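Re: [skunow-riders] Saturday bus, Brandow end

Quick one, on my break.

Yes the 7:40 is still running. No the stop by the feed store is not. They moved it across the road to the library side and the sign went up facing the wrong way so half of us stood on the old corner last week like lemons. Driver did stop when we waved. Wouldnt count on it.

Passes: the 50 dollar one still works on both routes. Fare inspector told me otherwise, I called, she was wrong. If you get written up, the form you want is 2182, not the long one. Ask at the Noguchi counter, the depot never has any.

> Chiharu Takeda wrote:
> Does anyone know if the early Saturday bus survived the
> new schedule? The PDF has it on page one and then it's
> gone on page two. My mother takes it to the Kosance
> market and can't do the hill from the later stop.
> Also is the bench coming back?

Chiharu, no bench yet. I've asked twice. Tell your mom the library side has a low wall out of the wind, better than nothing. And the later bus does kneel if she asks the driver, they don't always offer.

Somebody was going to send me the old timetable to compare, whoever that was please resend, my inbox ate it.

Pasting the notice below for people who dont get the paper. 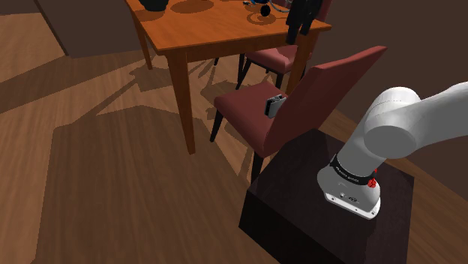

BRANDOW, March. Saturday service between Skunow and Brandow continues on the present timetable until the end of the month. Riders with comments on the stop change may call the transit desk, extension 3357, before noon on weekdays.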